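Addale Modular Work Surface, Dark Gray

Item no. 1375

The Addale work surface is supplied to schools, laboratories and light assembly rooms that require a flat, easily cleaned top in a standard depth. Each top is sealed on all edges before dispatch and is delivered with fixing hardware and a printed care sheet. The surface is rated for a distributed load of 200 pounds when installed on Skamico leg sets, which are sold separately.

Available finishes: dark gray, pale oak, white
Warranty: 9 years
Stock at the Barkero warehouse: 658 units

Orders placed by institutional customers are invoiced on delivery. Customers who require matched tops for several rooms should place a single order, as shade may vary slightly between production runs.

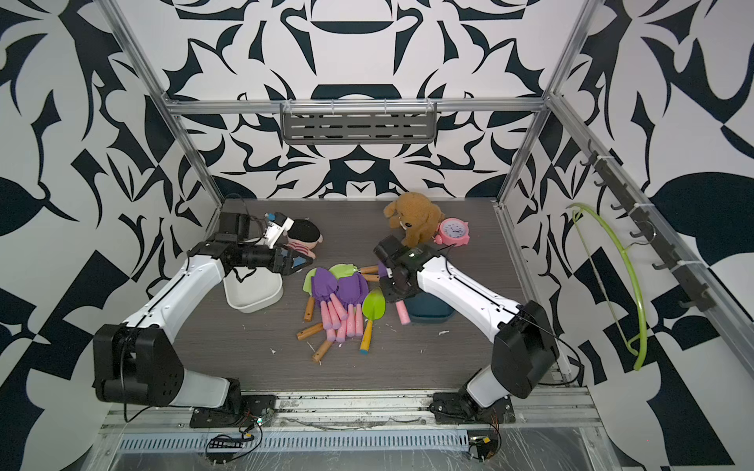
Clean the surface with a soft cloth and mild soap. Abrasive pads and solvent cleaners will dull the finish and are not covered by the warranty. Replacement edge strips may be ordered under the same item number.

Institutional sales: Rattana Kongkaew, Addale Furnishings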